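Home | Our Story | Classes | Pantry Shelf | FAQ | Contact

Filed under: Help & How-To

Your Questions About the Pantry Swap

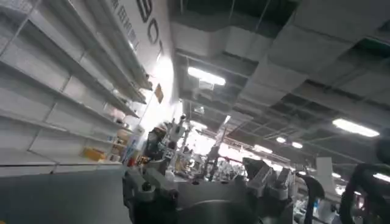

Welcome, and thanks for stopping by! We get a lovely pile of questions through the contact form every month, and many of them are the same handful asked in different ways, so we've gathered them up on one page. If yours isn't covered, do write to us at the Fadley Pantry Swap and we'll do our best (it may take a little while in March, when the whole neighbourhood seems to clear out its cupboards at once).

What is a pantry swap, exactly?

It's a way of passing along good, unopened food that you won't get around to eating, and taking home something you will. Maybe you bought two jars of tahini because you forgot about the first one. Maybe a well-meaning aunt gave you a tin of smoked oysters and you can't bear oysters. Bring it in, and have a look at what your neighbours have left. No money changes hands, and you don't have to explain yourself to anyone, oysters or otherwise.

Do I need to be a member?

No, though we'd love to have you. Anyone can come along and swap up to two items per visit. Members can swap up to 10, and they also get our newsletter, which has recipes in it and the occasional long story about soup. Membership is $18 a year and you can sign up at the front counter or by post.

What can I bring?

Tins, jars, dried beans and lentils, rice, pasta, flour, sugar, tea, coffee, spices, crackers, cereal and baby food, as long as they're sealed and still inside the date on the package. Labels need to be readable and in place. We're always especially glad to see cooking oil and peanut butter, both of which tend to leave the building within the hour!

What can't I bring?

Nothing opened, please, even if you only used a teaspoon of it and closed it up beautifully with a clip. We also can't take fresh meat, dairy, eggs, anything that needs a fridge or freezer, alcohol, vitamins, pet food or home-canned goods. We know that last one stings. Some of you make wonderful pickled beets, and we'd eat them ourselves in a heartbeat, but our permit is quite firm on the subject.

What about "best before" dates?

A best before date tells you about quality: flavour, colour, texture and so on. An expiry date is a different thing, and in Canada you'll find it on only a few kinds of food, such as infant formula, meal replacements and nutritional supplements. Plenty of dry goods are perfectly pleasant after their best before date, and you may well be eating them at home right now, but for the swap we keep things simple and accept only items still within the printed date. It saves a lot of squinting and debating at the counter.

My package has no English or French on it. Is that all right?

We'd need to be able to read the ingredients, so a package with no English or French label goes home with you, I'm afraid. If it has a sticker from the importer, that's fine. Allergies are the reason we're fussy about this one, and we'd sooner turn away a nice box of noodles than make somebody ill.

How do I find you?

We're at 169 Rullgate Street, with the entrance around the side by the bike racks. The bus stops almost at the door. Parking out front is limited in the evening, but the side streets are usually quieter. There's a ramp at the side entrance and the doors are wide enough for a stroller or a wheelchair. If you'd like a hand carrying things in, ring the bell and one of us will pop out.

Can I drop things off after hours?

Please don't. Raccoons are clever and have no respect for cardboard. If our opening times are hard for you, write to us and we'll arrange something.

Do you run cooking classes?

We do! The Wudamier Kitchen evenings are held next door and start at 7 p.m. Each one is built on a single pantry staple, and so far we've had chickpeas, barley, tinned tomatoes and a rather ambitious night of red lentils. The Urbańczyk bakery kindly gives us bread for the table. Classes are free for members, and you should bring an apron and a container for leftovers.

I took something and didn't like it. Can I bring it back?

If it's still sealed, of course. If you've opened it, try asking a neighbour, or have a browse through the recipes in the newsletter, where we've rescued some very odd sauces over the years.

Still stuck? Send us a note through the contact page.

© Fadley Pantry Swap | 169 Rullgate Street | Contact us | Back to top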